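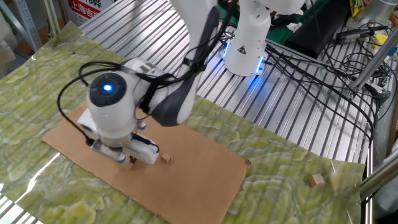
My aunt said we'd never find the lake road to Gastthorpe after dark, and she said it twice, with her mouth full of plum cake.

We went anyway, the 3 of us, 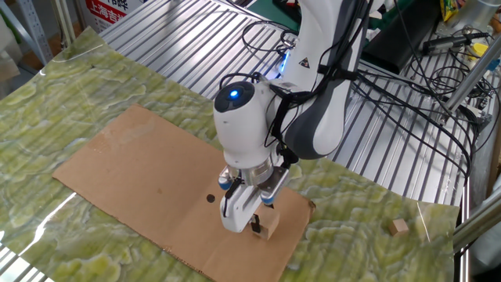

with the old dog asleep across my feet and the heater ticking away.
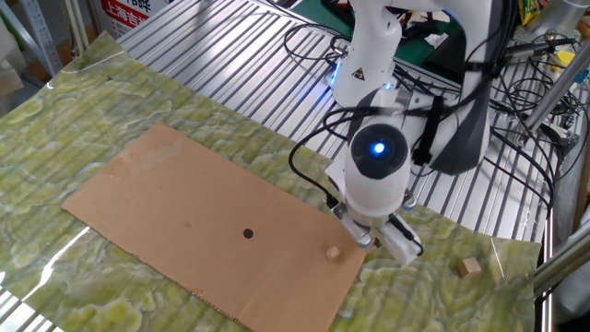 Past Burkberg the moon came out, and oh, it was lovely! The water lay green and wavy, like the marbled pattern on that shiny mat, and my aunt stopped grumbling to look.

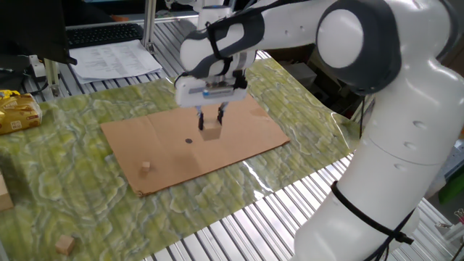

She asked if there was any cake left, and I passed her mine.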